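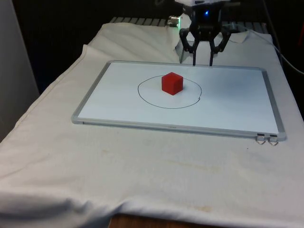 Lærke Skov objecte que la question est mal posée : on ne choisit pas entre « dans » et « sur » en regardant le bord, on choisit d'après ce qu'on compte faire du lieu, et le bord vient après, quand il faut se justifier. L'objection est sérieuse. On y revient en 4.3, avec les données de Brivorville, qui lui donnent en partie raison.

Figure 2. Inclusion dans une région plane : cube rouge à l'intérieur d'un contour noir tracé à la main, non entièrement fermé.

4.2. Régions planes et frontières incomplètes

Rappel rapide. Les descriptions classiques de « dans » partent du contenant à trois dimensions : la boîte, le tiroir, la poche. L'emploi pour les surfaces délimitées (dans le cercle, dans le champ, dans la marge) est en général traité comme une extension, par affaiblissement de la notion de contenance. Le contenant perd ses parois, reste une frontière. Admettons. Mais que se passe-t-il quand la frontière elle-même est incomplète, ou seulement supposée ? Un pré dont la haie s'interrompt, un parking sans marquage d'un côté, une cour ouverte sur la rue. Le cas du tracé qui ne se referme pas tout à fait (fig. 2) est la version minimale du problème, et pour celui-là au moins tout le monde semble d'accord : dans le cercle. Les cas du corpus sont moins propres.

Le corpus Drindano compte 2 605 occurrences de groupes prépositionnels locatifs dont le régime désigne un espace extérieur. Entretiens semi-dirigés, 42 locuteurs, deux communes (Brivorville et Zitside). Transcription orthographique, pauses notées, chevauchements notés quand c'était possible. Annotation selon la grille Mogensen, légèrement remaniée : on a fusionné les degrés intermédiaires de clôture, trop peu stables d'un annotateur à l'autre. Restent quatre valeurs – clos, presque clos, ouvert, indéterminé. La dernière a beaucoup servi, on ne va pas le cacher.

Première observation, attendue. Les noms qui lexicalisent la clôture (enclos, jardin, cour) prennent « dans » à peu près partout, quel que soit l'état réel de la limite. Ainsi :

(14) on laissait les vélos dans la cour, y avait plus de portail de toute façon
(15) dans l'enclos, enfin ce qu'il en reste

La rectification de (15) porte sur le nom, pas sur la préposition. Le locuteur doute qu'il y ait encore un enclos. Il ne doute pas qu'on soit dedans. Même chose en (14), où l'absence du portail est donnée comme une circonstance sans effet sur la localisation. La forme générale de la région suffit donc, et une lacune locale ne coûte rien.

Deuxième observation, moins attendue. Pour « place », « terrain » et « parking », les deux prépositions alternent, parfois chez le même locuteur, parfois dans le même tour de parole :

(16) sur le terrain on jouait, et puis les gens se garaient dans le terrain, ça faisait des ornières

Difficile d'attribuer (16) à une différence de bord. C'est le même terrain. La différence tient à l'activité : jouer mobilise la surface comme support, se garer la mobilise comme réserve d'emplacements. C'est très exactement l'argument de Skov. Il faut pourtant noter que l'alternance disparaît avec « trottoir » et « quai », où « dans » n'est pas attesté chez nous, même quand l'activité s'y prêterait. Forme allongée, un côté bordé par le vide ou la chaussée. La géométrie n'est donc pas hors jeu.

4.3. Retour sur l'objection

À Brivorville, la place du marché a été refaite, avec suppression des bornes sur tout le côté nord. Plusieurs locuteurs, interrogés en juillet, disent « dans la place » pour l'état ancien et « sur la place » pour l'état actuel. Effet de bord, apparemment. Sauf que l'ancien état était aussi celui du marché couvert, et que les locuteurs parlent dans le premier cas des étals, dans le second de la traversée à pied. Les deux facteurs sont confondus et rien dans nos entretiens ne permet de les démêler. Il aurait fallu demander, on ne l'a pas fait.

À Zitside, pas de travaux, pas d'alternance comparable. « Sur la place » partout, étals compris. Argument contre une explication par la seule activité, donc, mais argument faible : les locuteurs y sont plus jeunes, et « dans la place » est peut-être simplement sorti de l'usage.

On propose, à titre provisoire, de distinguer deux conditions. La première est de forme : la région doit pouvoir être saisie comme un tout, ce qui tolère les interruptions du contour tant que celui-ci se laisse prolonger sans hésitation. La seconde est d'usage : l'activité évoquée doit situer l'objet par rapport à l'intérieur, et pas seulement le poser quelque part. Quand les deux sont remplies, « dans » sans exception notable. Quand la première manque seule (quai, trottoir), jamais « dans ». Quand la seconde manque seule, variation, et c'est là que se concentrent les désacords entre annotateurs.

Reste « la rue ». Dans la rue, sur la route. Ouverte aux deux bouts, et pourtant « dans » domine très largement. Les façades jouent sans doute le rôle de parois, ce qui nous ramène au contenant à trois dimensions et complique un peu le tableau qui précède. Les occurrences concernées on été mises à part et sont traitées en section 5.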